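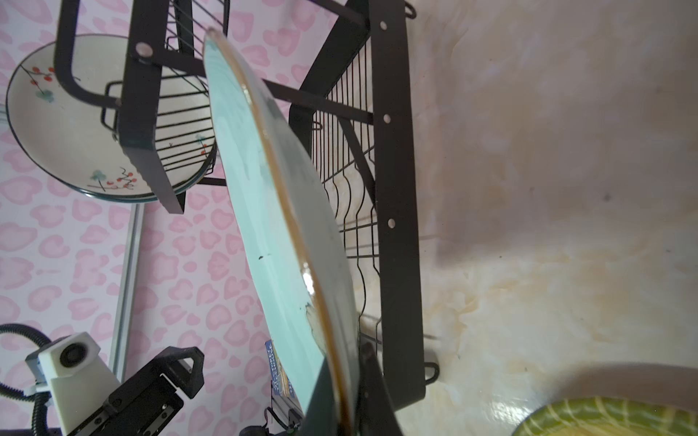
Illville Record Society, Writers' Corner

The Zarnamholm Tape
by Nigel Lambert
Posted February 5, 2022

The tape was supposed to be from the last night of the Zarnamholm tour, and Azlan Simanjuntak had paid more for it than he would tell me. He put it on the counter of the shop with both hands.

"Sopacua," he said. "The whole set. Even the ballad."

I had been told the same thing by other men about other tapes. One of them was a wedding band. Another was the studio album with a crowd dubbed over it, the same whistle coming around every 21 seconds until you wanted to find the whistler and ask him to stop.

"Who sold it to you?"

"A guy who knew the sound man."

"Did the sound man have a name?"

Azlan looked at the tape. It had a paper label, and on the label somebody had written the name of the town in blue ink, spelled correctly. That bothered me. Everyone who was there spelled it wrong for years. The posters had it wrong. The drummer had it wrong on his jacket.

"You could just listen," Azlan said.

So I turned the sign on the door and we listened. There was hiss, then a cough, then a man saying "one, one" into a microphone. The crowd sounded small. The record company always claimed 1,178 people came that night, which I never believed either, because I have stood in that hall and it would be hard to get half that many in without stacking them.

Then the guitar came in, a little flat, and I have to say the back of my neck did something.

"Well?" said Azlan.

"Could be anybody."

"Could be them."

"Plenty of people can play flat."
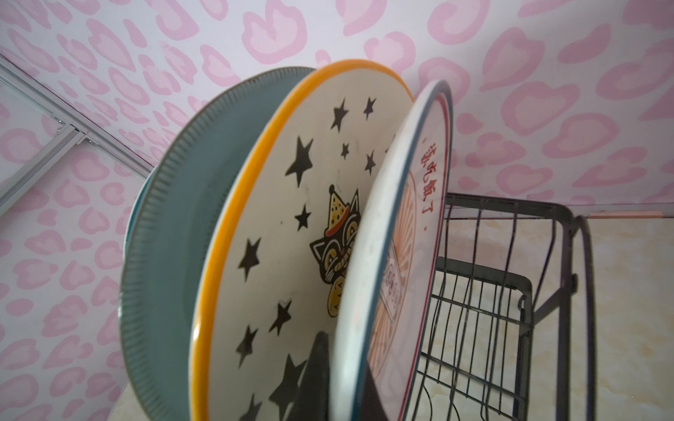 FICTION: PART TWO

Gyula Illés had played bass with Sopacua for two summers, and he now lived over a dentist's office on the far side of Illville. He didn't own any of the records. He let us in, looked at the tape player under my arm and said he could give us until his soup was ready.

Azlan told him the story of the sound man. It had grown since the morning. The sound man was dying now, and he wanted the music to go to somebody who cared.

"We didn't have a sound man," Gyula said. "We had Syahrul Nugroho's cousin. He sold insurance."

"Maybe he's the one," Azlan said.

"Maybe." Gyula sat down. "Play it."

He listened with his chin on his chest. Through the first song he gave no sign at all. In the second one the bass went wrong, badly, a whole bar of it, and somebody on stage laughed. Gyula's left hand moved on the arm of the chair. I watched the fingers. I've thought about those fingers a good deal and I still don't know whether he was remembering the mistake or fixing it.

"Is that you?" Azlan asked.

"I made a lot of mistakes," he said. "I can't say I know them all by sound."

"But it might be."

"It's a bass. It's somebody who was tired."

I asked him if they had played the ballad that night, since every book says they did and both of the books got it from the same liner notes. He thought about it for so long that the tape ran on into the next song, and the next.

"I remember Syahrul didn't want to," he said. "I remember a fight about it in the van. What I can't tell you is if the fight was before or after."

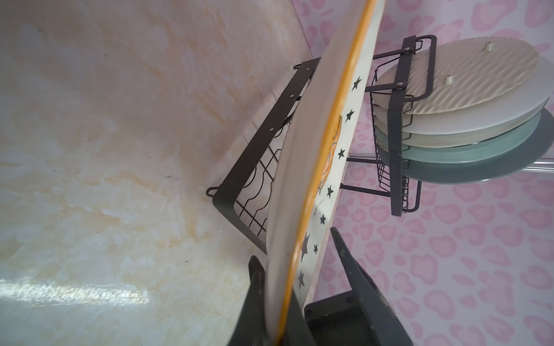

Azlan wanted to run it forward and find out. Gyula said no, let it come when it came, and went to turn the soup down. So the three of us sat there through side one. People clapped in the gaps. A woman near the microphone asked someone called Tom where he had left the car, and he said by the church – I wrote that down, because a church can be checked.

When the side ended, Azlan turned it over himself. He was careful about it. The hiss came back, and under it a few voices, and then a count of four.

It was a fast one.

"Next, then," said Azlan.

"If it's on there," I said.

Gyula had brought out three bowls. He told me to move the machine over a bit so there was room to eat, and to leave it running.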